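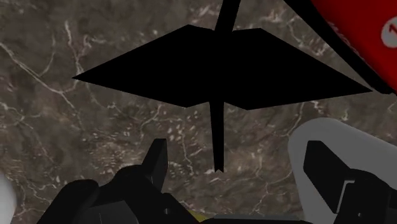
Sealing a marble counter before the holidays – one coat or two?

Posted in Kitchens & Baths, August 2020

Hi everyone! We moved into a house in Hudolwood this spring and it came with a brown marble counter, which I have wanted my entire adult life, so I am over the moon. The sellers left us a half-full bottle of sealer under the sink and not one word about when they last used it. I did the water drop test last night and the drop soaked in and left a dark spot in under 10 minutes, so I'm guessing it's been a while.

What I want to know:

Do I need one coat or two? The bottle says "repeat if needed" and that's all it says.

Is old sealer still good? It doesn't smell weird but it has some stuff at the bottom.

And is there any way to get rid of the dull rings by the stove first, or do I seal over them? I think they're from lemon juice. I make a lot of lemon bars.

We're hosting the whole family in December and I'd love to have it looking great by then. I know that's a long way off but I have never finished a house project early in my life and I'd like to see what it feels like. Thanks in advance!
– lemonbar_hudolwood

3 replies

skendell_tilewife
Oh, you are going to love living with marble! We've had ours since we moved to Skendell and I still run my hand over it every morning while the coffee is going.

First, your rings. If they're dull and you can feel a tiny bit of roughness with a fingertip, those are etches, and sealer will not fix them or prevent new ones. Acid eats the polish right off the stone. Sealer only slows down things that soak in, like oil and wine and coffee. I wish somebody had explained that to me before I spent a whole weekend putting sealer on top of a vinegar mark and wondering why it was still there.

For light etches, get marble polishing powder (a small jar lasts forever), wet the spot, sprinkle a little on, and rub with a damp cloth until it goes creamy. Keep at it for a few minutes, wipe, rinse, look at it from the side. You may need to go again. If your counter has a matte finish instead of a shiny one, skip the powder, or you'll end up with shiny spots on a matte counter – ask me how I know. Deep ones need a stone person.

Then seal. Wash with warm water and a drop of plain dish soap, rinse well, and leave it alone overnight to dry all the way. Next day wipe on the sealer in small sections, let it sit as long as the label says, and buff off EVERYTHING that's left with a clean dry towel. That last part matters more than how many coats you do. Sealer that dries on top goes hazy and it's a bear to get off.

One coat, wait a day, do the water drop again. If the drop still leaves a dark spot, do a second coat. On brown stone the dark spot can be hard to see, so use a flashlight held low.

And throw out the old bottle! Stuff at the bottom means it has separated or it froze in somebody's garage. A new one is cheap next to a counter.

flallurden_dave62
two coats always. did mine 5 years ago and havent touched it since

pastrybench
I agree with nearly all of the long reply, and I'd add a few things from the baking side, as I roll out dough straight on my marble four or five times a week.

Check that the sealer label says it's fine for food prep surfaces once it's cured. Most are, but read it. Then give it the full cure time before you put dough on it, even if it feels dry sooner. I wait two days.

For lemon bars, do your juicing and zesting on a big rimmed baking sheet. It catches all the drips and you can carry the whole mess to the sink. I started doing that and haven't made a new ring since, and I go through a silly amount of lemons! If you do spill, blot it up, don't wipe, and follow with a wet cloth right away.

Also, please don't use the spray cleaners that smell like citrus. I paid $40 for a fancy one at a kitchen shop and it dulled a patch the size of a dinner plate.

I'd redo the drop test again before your December crowd shows up. Try it near the stove and the sink, where it gets the most scrubbing, and touch up only those spots if they need it. Have fun with it, it's such a great stone to bake on!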